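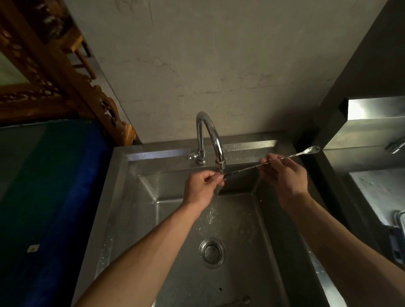 Clarkedholm water rates change

The Clarkedholm water utility will raise its base charge by $8 a quarter after a vote on August 27, 2020. The increase pays for new mains in the Madham district, where 58 service lines are to be replaced.
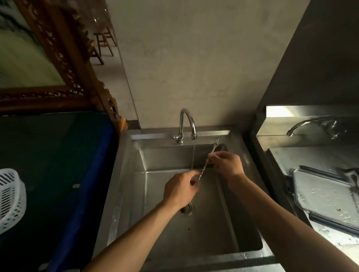 Who pays the new charge?

All metered accounts, residential and commercial. The rate per 1000 gallons stays the same.

Project engineer Xiaoqing Han said work will start at the Breta pump station - the oldest on the network. 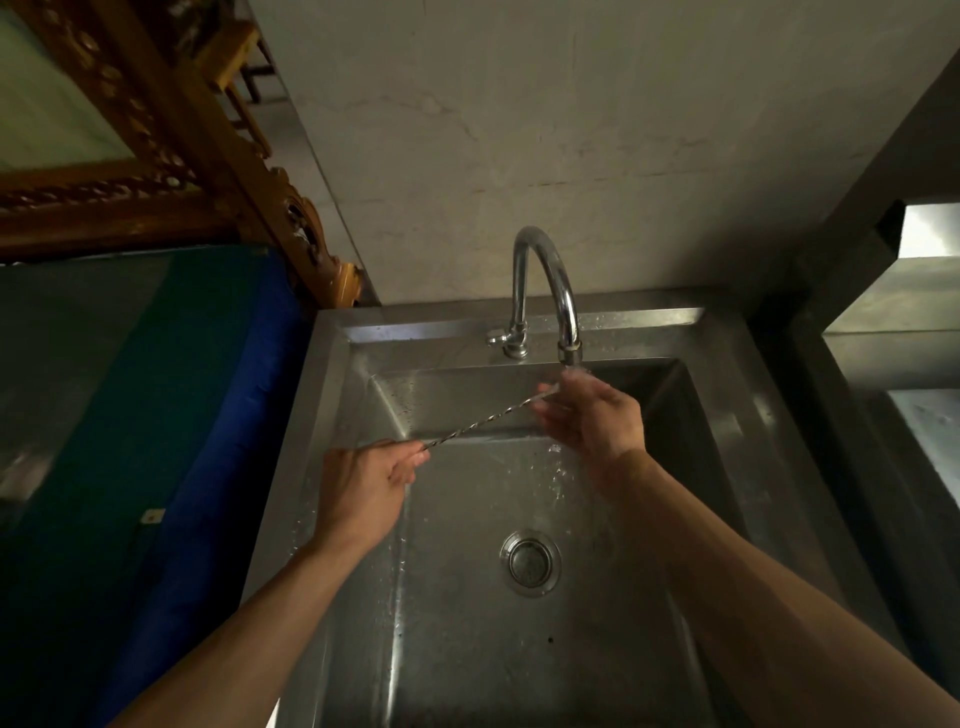

Service interruptions

Affected addresses will receive written notice before each shutoff.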